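Reviews Buying Guides Hands Arms Grippers Forum Contact
Reviews > Budget and Planning > Hands > Serkton four-finger-plus-thumb hand

Serkton hand, right side - review for people who have to sign the order

Posted by Lacey Fothergill, August 22, 2018

Quick one, I have a budget meeting after lunch and half of this is my notes for it.

Short version: good hand, annoying invoice. Buy it if you already own an arm and someone in the building can write a driver. Wait if you need it working the week it lands.

What we bought. One Serkton hand, right, black. Wrist adapter. Cable set. Spare fingertips. Did not buy the service plan, more on that below.

What we paid. 3659 for the hand itself. That's the number on the front of the quote and it's the number everybody remembers. Adapter was extra at 255. Cables extra. Fingertips extra. Shipping quoted on a separate sheet that came two days after the first one, when I'd already sent the total upstairs. Had to go back and ask for more. Don't do what I did - ask Serkton for one sheet with everything on it, and they will send it, they just don't send it first.

Delivery. Quoted 4 weeks, took 10. Ordered in April. No partial shipment offered, so the adapter sat in their warehouse the whole time with the hand. If Karthikeyan could of had the adapter early he'd have checked the bolt pattern against our arm. Instead he found out on arrival day that we needed longer screws. Cheap screws. Still lost an afternoon.

Mounting. Fine after that. Adapter is well made, no play in it. Manual shows the older adapter in two of the drawings and the new one in the rest, so read ahead before you tighten anything.

Software. Weakest part of the package. The demo program runs and does open, close, pinch. Anything past that you write yourself. Position commands are clean, the force readings are noisy at the low end and we ended up smoothing them. Nandi Mabaso did our driver and I'd put her hours in the budget line next time, becuase they cost more than the adapter did. Plan for that. I didn't.

Grip. Better than I expected on office stuff. We test with what ends up on real desks - baskets, binders, mugs, rolls of tape - and score each one pass, fussy or fail.

Mugs, pass. Handle or body.

Tape, fussy. Picks it up flat about as well as I do with gloves on.

Storage baskets, pass by the rim when empty. Slot handles are harder, fingers are thick for the opening and you have to come in straight. Weight inside changes everything, so try it with your own load.

Binders and folders, fussy going on pass. Getting a stiff cover started is the hard bit. Once there's a gap the thumb does the job by itself and the fingers can stay curled out of the way. I didn't think I'd care about the thumb being strong out to the side, and now it's the first thing I'd check on any hand we look at. 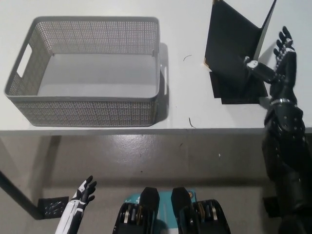

Thumb on the inside of the left cover, fingers curled clear. Basket is the next item over.

Thumb tip. Comes in a lighter color than the fingers, and it's the part I'd watch for wear. Buy spares with the first order. Ordering them later means a second shipping charge and their minimum is silly for a bag of tips.

Noise. Low. You can hold a conversation next to it.

Heat. Warm after a long session, never had to stop for it.

Against the others. We had quotes from Bralex and Rampersad as well. Bralex is a plain two-jaw gripper, a lot less money and you could be picking things up the same day. For boxes and bottles I'd take it, no argument. Wouldn't want to open a folder with it. Rampersad has a very nice hand on paper, but the quote had a training course in it that we couldn't get taken off, and the course was in Falstead, so add travel and a hotel. Anel Joubert in purchasing pushed on it twice and got a discount on the course. We didn't want a discount on the course.

Service plan. Skipped it. It covers a loaner if yours goes back, which I'd want if the hand was on a paying job. Ours isn't. Price out what a dead week costs you and decide from there. Charmaine Mathebula runs the same model at her place and did take the plan, and she's used it once, for a finger joint. Loaner came quickly, she says, though it was the left-hand version and her code needed flipping.

What I'd put in the budget if I was starting over:

Hand
Adapter
Cables, plus one spare set (the connector at the wrist is the fiddly one)
Fingertips, a thumb tip or two on top
Driver time, in real hours, with a name next to it
Shipping and duty
Screws. Seriously
A table that doesn't wobble

And leave slack on the date. I had our trials booked for the week after the quoted delivery and had to move them all, and one of the people I needed was on leave by the time we were ready.

Things I'd like Serkton to fix. One quote sheet. Manual drawings. A way to save hand poses without going into the config file. Shorter fingers as an option, for slots and handles.

Would I buy a second one? Yes, left side, next budget year, with the driver already written it gets a lot cheaper. I've asked if they'll do a price on the pair given we already own half of it. No answer yet, will update here when I hear.

Rating: hand 4 out of 5, software 2, paperwork 1.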